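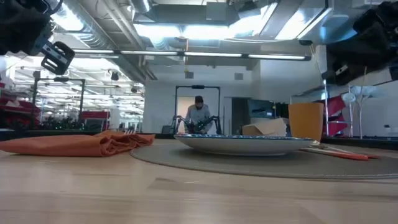
Section 7. Comparing Two Grippers on the Table-Setting Task

This section applies to stations with two follower arms operated by hand from a leader pair. Complete the joint calibration in Section 2 before you begin.

1. Fit the Neler gripper to both follower arms. Tighten the flange screws in a cross pattern.

2. Lay out the standard setting: placemat, plate, cup, utensils and folded napkin.

3. Set the closing force to 18 newtons in the controller menu and save the profile under the name of the gripper.

4. From the leader arms, run the full task without stopping. Pick up the cup first, then the utensils, then the napkin. Lift the plate last, by the rim.

5. Record each drop, slip or second attempt on the trial sheet.

6. Return both arms to the rest position, replace the grippers with the Pitus model, and repeat steps 2 to 5.

Note: The same operator must complete both runs. Results from different operators may not be compared.

Note: Soft items are sensitive to finger angle. If the napkin is missed twice, log the attempt as failed and continue — do not adjust the profile during a run.

CAUTION: Cut power to the follower arms before changing a gripper. The leader arms must be at rest and unattended while power is off.

CAUTION: Keep hands clear of the tabletop whenever the follower arms are live.

Completed trial sheets are to be sent to Zofia Tokarz, Equipment Evaluation, extension 1495.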